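4.3 Setting up the Skernow kitchen scale

Before you start, check that the battery cover is closed and the protective film has been peeled off the display.

1. Put the scale on a hard, level surface. Do not use it on a tea towel, a tray or a worktop mat.
2. Press ON once. Wait for the display to show 0.
3. Hold UNIT for three seconds to choose grams or ounces. The scale keeps your choice when it is switched off.
4. Place the 100 g check weight in the middle of the pan. If the reading is out by more than 1 g, go to section 4.5.

Note: If the scale has been stored in a cold room, leave it in the kitchen for an hour before step 4.

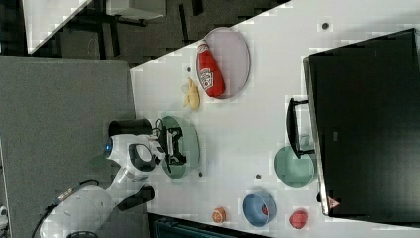
Weighing with a plate or bowl

5. Put the empty plate or bowl on the pan and press TARE. The display returns to 0.
6. Add the food. The reading shows the food only.
7. To weigh a second item, press TARE again and add it.

When you lift everything off, the display shows a minus figure. Press TARE to clear it.

Caution: The weight of the dish counts towards the maximum load. If the display shows Err, remove the load at once.

Caution: Do not put the scale in water. Wipe the pan with a damp cloth and dry it before use.

The scale switches off by itself after two minutes. To change this, see section 4.6.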